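Ticket 2861: Lelico 20 film residue and stuck dispensing valve
Status: Closed
Product: Lelico 20 wax-based corrosion inhibitor, bulk
Equipment: Flitico drum pump and spray wand
Site: Barroso, parts storage building

Reported problem

Customer coats machined steel parts before long-term storage. Starting in January the spray pattern went from a full cone to a stream with spatter on one side. Coated parts stayed tacky after 25 hours. Previous batches set up overnight. The wand valve also failed to close fully after the trigger was released and dripped until line pressure was bled off.

Customer had already replaced the spray tip. No change.

Initial checks

Drum label and batch number match the shipping record. Batch 426 is within shelf life. The retained sample from the same batch was pulled and drawn down on a clean steel panel at room temperature. It set up normally, so a bad batch was ruled out as the first cause.

Asked the customer for storage temperature, pump pressure, and the last date the inline strainer was cleaned. Reply: drum stored next to an outside wall, pressure at the factory setting, strainer not cleaned since the pump was installed.

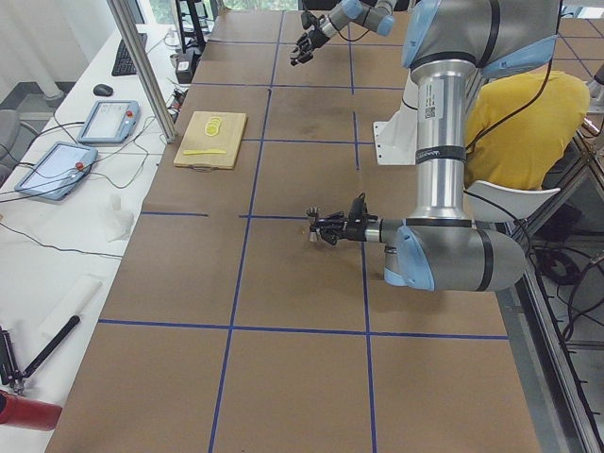 The drum had also not been stirred before use. Lelico 20 separates in cold storage. The wax fraction drops to the bottom and the pickup tube draws from there, which gives a thick, slow-setting film and loads the strainer. Both symptoms fit. The valve drip was treated as a separate item until the wand was opened.

Steps taken

1. Shut off air supply, bled the line, and removed the wand. Valve seat had a ring of hardened wax on the lower half. Seat itself not scored.

2. Soaked valve body and tip in mineral spirits. Wiped with lint-free cloth. Do not use a wire brush on the seat -- scratches will leak.

3. Pulled the inline strainer. Mesh was blocked over most of its surface. Replaced with the same mesh size (Starkolska stock item). The finer mesh sold for the oil-type product is not suitable with wax.

4. Moved the drum to a heated room and left it overnight. Stirred with a paddle mixer at low speed, keeping the paddle below the surface to avoid pulling in air.

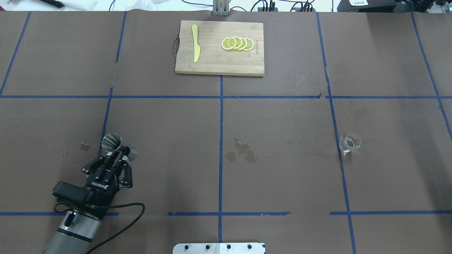
5. Flushed the hose with fresh product until the color and thickness were even, and collected the flush in a waste can.

6. Reassembled the wand and sprayed a test panel. Full cone, no spatter. Valve closed without dripping.

Follow-up

Test panel was dry to the touch the next morning. Customer recoated one rack of parts with the same drum and reported normal set. Parts with the tacky film were wiped down with mineral spirits and coated again. Light film left in blind holes is acceptable and does not affect the new coat.

Maintenance note added to the customer's account: clean the strainer monthly, stir every drum before hookup, keep drums off the floor along the outside wall in winter.

Open item: customer asked for a drum heater recommendation. Passed to sales -- not tracked under this ticket.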